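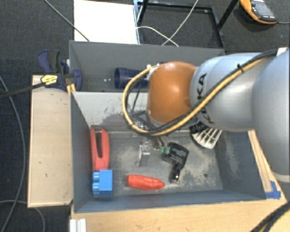
Gray bins, front and rear.

Ticket subject: Labels stop printing partway through a batch (Drurau desktop printer, Billirness stock app)
Status: Solved, left open for the feature request at the bottom
Site: Sisthorpe stockroom

Original post

Hi all! Long one, sorry, I've been poking at this most of the morning and I'd like to get it all down before I forget what I tried.

We relabel every bin location in August, and I do it as one big batch out of Billirness, so I can hit print, go get coffee, and come back to a nice curly pile of labels. Worked great last year. This year the printer stops at label 74. The light stays green, the app says "Sent," and no more paper comes out. If I print the rest as a second batch, that one is fine. If I run the first batch again from the top, it stops at 74 again, same exact spot.

What I've tried so far:

Turned the printer off and on. Stops at 74.
New roll (we buy them in cartons of 3000, so I have plenty to waste, lucky me). Stops at 74.
Cleaned the print head with one of the little alcohol pens. Labels look nicer! Still stops at 74.
Swapped the USB cable for the one off the scanner dock. Same.
Printed from the laptop at the front desk instead of the stockroom PC. Same, so I'm leaving the PC alone.
Updated the Drurau driver. It asked me to restart and then forgot my label size and printed everything sideways, so watch out for that if you update yours. The size setting is under Preferences, then Stock, then Custom, and you have to save it under a name or it won't stick.

I haven't touched the Kontogiannis plug-in, the one that turns our location codes into barcodes. I didn't set it up and I'm a little scared of it.

Update, 11:40 a.m.

OK, took a closer look at what is in row 74 of the export. It's a location somebody renamed in the spring, and the name has a slash in it plus what looks like a space at the very end. The ones before it are all plain old letters and dashes. I feel like we're getting warm.

Tried deleting just that row from the spreadsheet and printing again. It sailed past 74 and kept going, all the way to the end of the batch!! So the printer was never the problem, and I cleaned that thing twice.

Update, 1:15 p.m.

Put the row back in, took out the slash, left the space. Stopped again. Put the slash back, took out the space. Printed fine. So it's the space at the end of the name, and slashes are OK, at least on our version of the plug-in.

My best guess is that Kontogiannis gets to the space, can't make a barcode out of it, and just sits there waiting while Billirness has already told me everything went through. There's a log file in the plug-in folder (I went in, I was brave) and it has a line that says "encode wait" and then a timeout after 60 seconds, and nothing after it. I've attached the log to the ticket.

What fixed it

For anyone who lands on this with the same thing, I did the following and it has held up through a full run:

1. Export the locations from Billirness to a spreadsheet.
2. In a blank column next to the names, use the TRIM formula and fill it down.
3. Copy that column and paste it over the names as values only. Regular paste gives you a mess.
4. Import the sheet back in and pick "Update existing." Please don't pick "Add new" like I did the first time, you'll get 2 of every location and spend your lunch deleting them.
5. Close the print window and open it again before you send the batch. It hangs on to the old list otherwise.

Before all that I had been going to order a new printer, and I had it in the cart and everything.

Still open

Could the app please trim spaces when a person saves a location name? Or at least don't say "Sent" when the plug-in has given up. A red message with the row in it would have saved me a morning. I've marked this part as a feature request, and I'm happy to test a beta if you have one.

One smaller thing that I don't want to lose: the sideways printing after the driver update came back once after I unplugged the printer to move it. Picking my saved size again cleared it up. If it keeps happening I'll open a separate ticket and link it here.

Thanks, and sorry again for the novel!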